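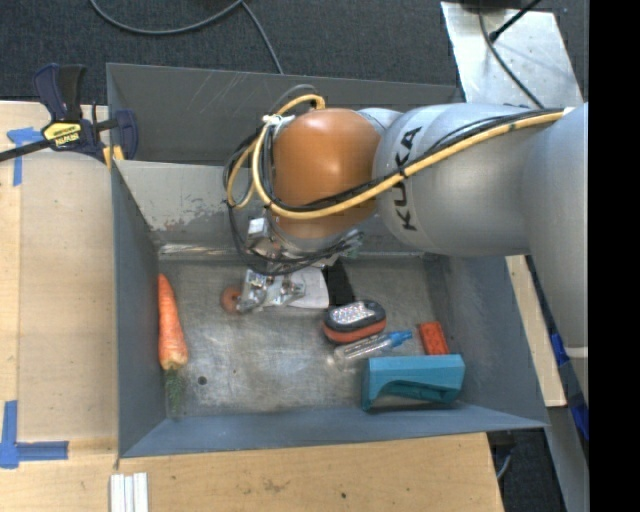
Wednesday, April 1, 2026

Back on the indigo vat today. The Cuklow powder finally came, so I mixed a fresh stock and let it sit while Kavitha and I argued over the soda ash again (she wants less, I want to leave it alone until we have one vat that behaves). We stuck with 40 grams and she wrote her objection on the lid in marker.

First dip was the heavy cotton, 4 minutes under, and it came up that lovely bright green before it turned. I never get tired of that! The second dip went patchy along the fold, same as the batch we did in December. I think I'm crowding the pot. Rommel says it's air getting trapped in the fold and I should squeeze the cloth out under the surface – he may well be right, he's done a lot more of this than I have.
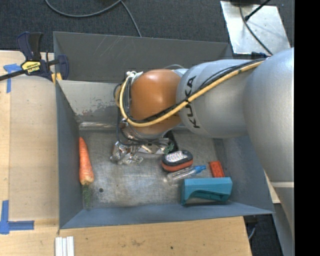
The linen was another story. It took the color fast but rubbed off all over my hands, so either the scour was lazy or I rushed the rinse. Redo it with a proper long simmer. Sample 17 is the one to keep, by the way, the small square with the blue thread in the corner. Marama wants it for the Gruva swatch book, so please don't cut it up.

Vat smelled fine at the end of the day, a bit sweet, coppery skin on top. Gave it a slow stir and put the lid on.

For tomorrow: scour linen, fresh pH strips (Vivek, are they still in your drawer?), and try Rommel's squeeze on the cotton.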